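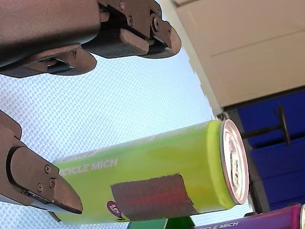 3.2 Collecting the can examples

Okay, so this is the part of the project that ate most of our spring. We wanted the policy to learn one plain skill - pick up a slim drink can and put it in a shallow tray - and we wanted it to learn that from people driving the arms by hand. Kipchumba Kimaro and I did nearly all the driving. We started in March at the Herkgate lab and ended up with 3,079 runs, which is a lot of cans (I still reach for them with my thumb out).

Each run starts with the cans put down wherever the person at the desk feels like it. We tried a printed list of start positions for the first 2 days and dropped it, as we kept drifting back to the same comfy spots anyway. What worked better was having Karim Belkadi set up the cans while I looked away! My reaches got messier and the spread of start poses got wider, and that's just what we were after.

Figure 3. Two hands at the mat, with one can held at the tray and another standing free.

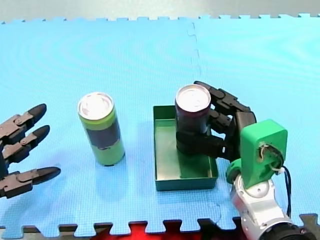 The second thing we learned was to slow down near the tray. In our early runs we'd come in fast, clip the rim and fix it with a quick twist of the wrist, and the policy happily copied the twist without ever needing it. So we added a house rule: if you bump the rim, you back off and come in again, and the whole thing stays in the data. Abdelghani Tahiri wanted those runs thrown out. I wanted them kept, and we settled it by training on both sets (see Section 5.1).

Labels were light. The driver taps a pedal when the grasp feels firm and again when the can is let go, and Ashraf Belkadi went back over the recordings to fix late taps. About 3,000 runs came through that pass with both marks usable. The rest are still in the release, flagged, in case somebody wants them for work on failed grasps.

One more note on color. Our cans are bright and shiny, and glare off the lids bothered the tracker far more than I'd guessed. We left the room lights alone and moved the cans around more between runs - it's slower, but it meant we didn't need a special setup for the Flirier tests in the next section.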